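Hanna Kovalchuk
December 4, 2024

OK so I finally finished going through my grandmother's recipe box and I have THOUGHTS. Long thread, get a snack.

First, the size of this thing. 445 cards, plus whatever was stuffed behind the dividers (coupons, a church bulletin, the warranty for a mixer she gave away before I was born). I scanned every single one on my kitchen table in Narkcombe and my back will never forgive me.

The handwriting changes so much! Early cards are tiny and neat, blue ink, every fraction perfect. By the later ones it's pencil and half the steps are gone. One just says "do the dough, then the usual." Grandma. WHAT is the usual.

Oven temps are their own adventure. She had the same stove for ages and it clearly ran hot, so everything says 325 and "watch it." I did her honey cake at 325 in mine and it was soup in the middle. Second try at 350 – perfect, gone by morning.

Also nobody in this family ever bought the same size can of anything. "One can tomatoes." There are two cards where she crossed out the can size and wrote a new one because the store changed it on her. You can feel how mad she was, the pencil went through the card.

Now the part I really wanted to talk about, which is the stuffed vegetables. She has 11 cards for stuffed peppers. I cooked my way through them in August and four are the same recipe with a different neighbor's name on top. Mrs. D's has dill. Mrs. P's has more dill.

My favorite is a version where the filling is rice, onion, grated carrot and a ton of black pepper, and you tuck pieces of eggplant in between so everything holds itself up in the pot. It takes forever. Make it on a day you're already home doing laundry.
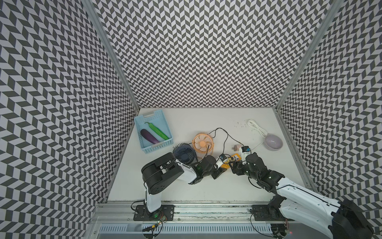 Hanna Kovalchuk
Home cook, recipe box person

Long green peppers work fine for this, by the way. You slit them down one side and pack the rice in with a small spoon. Eggplant gets salted first, half an hour if you're patient, and then a good squeeze. I skip the peeling because I like the skin.

Card 73 says to put a plate on top so nothing floats. Do it. I didn't the first time and had rice everywhere – like, under the burner everywhere.

Next up is pickles, and I'm a little scared because one of those cards starts with "get the big crock from Stomer" and I have no idea if that's a person or a store. If you grew up near here and know, please tell me!!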